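Forthorpe Gadget Circle, notes from Monday's meeting

Present: Elsie Ashworth, Imre Gulyás, Keyvan Ranjbar and me (scribbling as usual).

Item 1, can it do the ironing pile yet? We spent 39 minutes on this! I still say laundry is the hard one, as cloth never sits the same way twice.

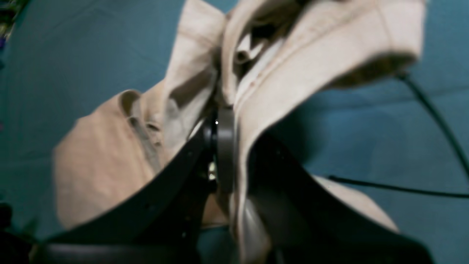 Imre said he'd happily fold his own shirts if something else would do the bathroom. Keyvan wants both, and by August (good luck). We agreed to keep a tally of folding tries, 5 per meeting. 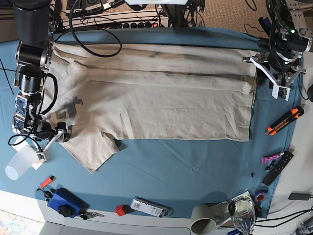
Item 1: beige T-shirt, part folded, one sleeve side still out.

Item 2, biscuits. Elsie to bring.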